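Slide 1 - Tuning drift in nylon-strung instruments
Kha Từ, 17 Dec 2021

Opening: state the scope. Steel strings are excluded. Re-entrant ukulele tuning (g C E A) is assumed unless a slide says otherwise.

Slide 2 - Sources of drift
Three mechanisms, in order of size: string creep, slip at the peg, movement of the top with humidity. Creep dominates in new sets. A fresh nylon string keeps stretching under constant tension, and the pitch falls quickly at first, then slowly. Give the cents formula on the board, not on the slide.

Slide 3 - The Osei measurements
14 instruments, one set of strings each, retuned to A = 440 and logged morning and evening. The C string was the worst on nearly all of them. Mention that the log for instrument 6 starts a day late. Do not spend time on the Zardale concert model here, it comes back on slide 5.

Slide 4 - Pegs
Friction pegs against geared pegs. With friction pegs the screw tension has to be set before any reading is taken, otherwise slip and creep cannot be separated. Geared pegs show backlash if the note is approached from above. Always tune up to pitch. If you overshoot, drop well below and come up again.

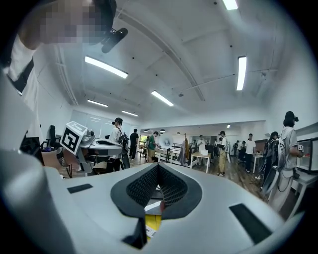
Javiera Garrido objected at the June run-through that tuning up to pitch does nothing for friction at the nut, and that a tight slot will hold the string sharp on the headstock side until the first hard strum. She wants the slots checked before anyone blames the pegs.

Accept the point. Add: graphite in the slot, pull the string gently at the twelfth fret, retune, repeat until the reading is stable.

Slide 5 - Effect on chords
Play the two recordings. First clip is Bm to G, freshly tuned. Second is the same change after 59 minutes of playing on the Zardale. The open G and E in the second clip are flat against the fretted notes. Barre shapes hide a uniform drop, open shapes do not hide an uneven one. Pause between clips, the room speakers have a long tail.

Slide 6 - Tuners
Clip-on tuners read vibration at the headstock and struggle with the low-G string. The Iveo app uses the microphone and is the better choice in a quiet room. Colour display only - check the reference pitch in its settings before class use.

Slide 7 - Handout
Clustumetti has the string tension tables. Leave copies by the door. Questions on fluorocarbon go to the afternoon session.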